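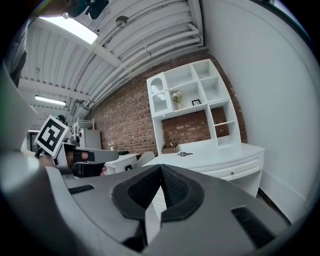
Last updated: September

The Slow Work of Hard Water

Water leaves the Elport treatment plant with a hardness of 223 milligrams per liter, measured as calcium carbonate. By the usual classification that is very hard. It is safe to drink, it meets every limit the utility is required to meet, and most of the people who receive it have no complaint about the taste. What it does to the equipment between the street main and the faucet is a separate matter, and one that Elport shares with a long list of towns that draw from limestone.

The chemistry is simple enough. Rainwater picks up carbon dioxide as it moves through soil, becomes slightly acidic, and dissolves limestone on its way down to the aquifer. The calcium travels in solution together with bicarbonate. When the water is heated, carbon dioxide escapes, the balance shifts, and calcium carbonate comes out as a solid. It prefers to form on the hottest surface available. In a kettle this is the base. In an electric water heater it is the element, and in a gas heater the floor of the tank directly over the burner.

Scale conducts heat poorly compared with copper or steel. A layer 2 millimeters thick on an electric element does not waste much electricity, as the element is surrounded by water and the heat has nowhere else to go, but the element itself runs hotter than it was designed to and its sheath eventually splits. In a gas heater the loss is more direct. Heat that cannot pass through the sediment leaves by the flue, and the steel under the sediment overheats. The popping noise that owners of older gas heaters describe is water trapped beneath the layer and flashing to steam.

Flurkar, the company that manages rental buildings in Elport and in neighboring Karam, has kept service records on its water heaters for long enough to be useful. The portfolio covers 1,678 apartments, each with its own tank. Of these, 632 had the tank or the element replaced before the end of the manufacturer's warranty. The records do not separate scale from other causes, and a few of the early entries give no reason at all. They do show that the replacements cluster in buildings where the thermostat was set high, and that Karam, which takes part of its supply from a surface reservoir, had fewer of them per building.

Temperature is the variable most owners can control. Scale forms faster as the set point rises, and the rate climbs steeply at the upper end of the dial. A lower setting slows it down. There is a floor to this, however. Tanks that are kept too cool can support the growth of Legionella, and the plumbing codes and health guidance that apply to a given building should be read before anyone turns a thermostat down. Where the tank has to be kept hot, a mixing valve at the outlet protects the user from scalding but does nothing for the tank.

Flushing is the other inexpensive measure. The supply is shut off, the heater is turned off and allowed to cool, a hose is connected to the drain valve, and the tank is emptied and rinsed until the water runs clear. On a tank that has been flushed every year since it was installed, the job is routine. On one that has never been flushed, sediment can block the drain valve or keep it from closing again, and a plastic valve may break in the attempt. Many plumbers will quote for a new brass valve at the same time.

Ion exchange softeners remove the problem at its source. Water passes through a bed of resin beads loaded with sodium, the calcium and magnesium are held on the resin, and sodium goes into the water in their place. When the bed is exhausted it is rinsed with brine and the hardness goes down the drain as chloride. The process is well understood and it works. It also adds salt to wastewater, which conventional treatment plants do not take out, and some districts restrict it for that reason. Sizing depends on hardness, on daily use and on how often the owner is prepared to regenerate. An oversized unit that sits for weeks between cycles can develop channels in the resin and let hard water through.

The market also offers devices that leave the calcium in the water and claim to change how it precipitates. Jallex sells one of the cartridge types, in which water runs over a treated polymer that seeds microscopic crystals. The crystals are meant to stay suspended and pass out through the faucet. Template-assisted crystallization, as the method is called, has some laboratory support. Results for magnetic and electronic clamps are far less consistent – some trials find an effect, others using similar equipment find none – and a buyer has no easy way to tell which conditions apply at home. A standard hardness test will not help with any of these, as the reading is the same before and after the device.

Fixtures give the earliest warning. A showerhead that sprays sideways has partly blocked nozzles, and a faucet aerator with white grit behind the screen suggests that sediment is moving through the hot side. White vinegar dissolves calcium carbonate readily but should be kept off natural stone and off finishes that the maker lists as sensitive to acid. Rubber nozzles can be rubbed clean with a thumb.

Elport publishes its hardness figure once a year, in the water quality report mailed with the bill. It is on the back page, in the table of unregulated properties, between pH and sodium.

Contact the editors | Subscriptions | © All rights reserved | Back to top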